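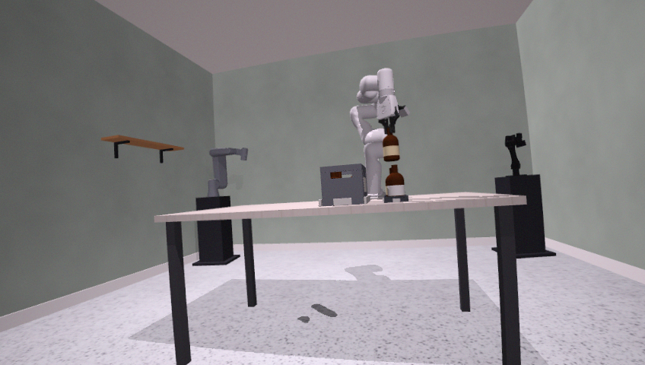
## 4. Planning the Purchase in Simulation

**Figure 3.** Bottle transfer in the simulated cell, with the white arm gripping one bottle by the neck directly over another that stands on its base plate. The crate is at left on the same table.

We built the simulated cell before we ordered a single part, and we would do it that way again without hesitation! The lab had money for one main arm, and the three of us who had to sign the request disagreed about which one. Arguing over spec sheets had taken up most of March. Once the cell was running, the arguments became much shorter and a lot more fun.

The task in Figure 3 is the one we used to settle the question of reach. To place a bottle at the base plate, the arm has to come in from above with the gripper pointing straight down, and it must do so with a crate nearby on the tabletop. That calls for plenty of height at the elbow. We ran 590 transfers with each of the two candidate arms, which we call Rullby and Fullora after the budget lines they were filed under. Rullby completed the full set with its elbow well inside the joint limits. Fullora, the cheaper of the two, came up short in 12 transfers, all of them with the crate moved to the far corner of the table.

Twelve failures may sound like a small number, but each one pointed to something we would have had to buy later. Shewit Workneh worked out that a riser plate and a longer cable set would bring Fullora up to the task and would use up more than 8 percent of the equipment budget. With those items added, the price gap nearly closed — and the riser would have needed its own stiffness tests.

The simulation was just as useful for the smaller lines in the request. We had planned on a custom table, and the runs showed that a plain four-legged one left enough room for both the crate and the base plate. We also moved the pedestals several times before settling on the layout in the figure, with one on either side of the room behind the table. Doing that on screen took an afternoon. Moving bolted pedestals in a real lab is another matter, as anyone who has drilled a floor twice will know.

Some costs stayed out of reach of this method. The model treats the bottles as rigid, and it says nothing about finger wear, so we set aside 5 percent of the budget for spare gripper parts on the advice of Siobhán Buckley, whose group had kept careful repair records for an earlier cell. Delivery times were also handled separately and are covered in Section 5.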